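Tema 6. ¿Pueden ya las máquinas recoger una mesa?

Empiezo por lo que más me preguntáis en junio: si el robot que plancha está al caer. Mi respuesta corta es que no, y la larga ocupa este tema entero (¡paciencia!). Guardar un rotulador en su caja parece una tontería hasta que intentas programarlo.

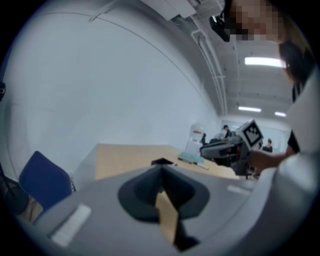

Lo difícil es el contacto. Un objeto fino apoyado en plano casi no ofrece por dónde cogerlo, y si la pinza baja un pelo de más, empuja la mesa. En las prácticas de Floledo grabamos unas 200 demostraciones a mano y el modelo seguía dudando con los cuadernos — con las cajas iba mejor.

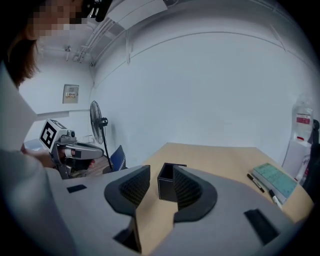
En taller la cosa cambia, claro: pieza fija, luz fija, 500 repeticiones iguales. En casa cada mesa es distinta.

Para el próximo día, leed el capítulo de Dasari y traed una tarea doméstica descompuesta en pasos.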